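Penescombe hands the bag work to a robot, and keeps the people

Trundemitz site moves 60 packing staff off the most complained-about job in the building
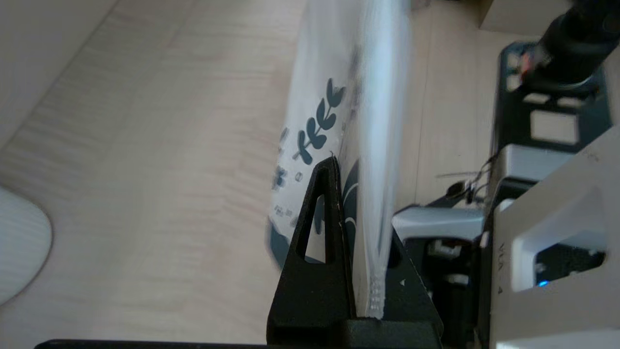 A printed plastic bag in the gripper, pinched at the sealed seam.

TRUNDEMITZ, February – Penescombe, the mail-order packing firm, has put two robots to work handling plastic bags at its Trundemitz site. Bags slump, slide and stick to each other, and for years the company's answer was to give them to whoever had most recently been hired.

The robots, supplied by Grallberg, pick up filled bags and stand them in shipping cartons. Each handles up to 400 bags a shift. A quick human packer can beat that before lunch, and several have pointed this out to management. The robots do not mind doing it again after lunch.

No jobs are being cut. The 60 people on the packing floor will now rotate through order checking, returns and robot minding, with no one spending more than four hours a shift on any one task. Robot minding consists mainly of refilling cartons and retrieving the bags that end up on the floor. It comes with a small pay supplement and, by popular request, a chair.

Packers were asked for their views during the trial. Their comments included "slow but polite" and "better than my wrists." They also asked that the machines not be given names. Management had already printed the name stickers, which are available at reception.

Penescombe will review the arrangement after four months. Its second site, at Mạch, has asked to be considered next, provided it can have the chairs first.

About Penescombe
Penescombe packs and ships household goods for online stores from sites in Trundemitz and Mạch.

Press contact: Penescombe press office, Trundemitz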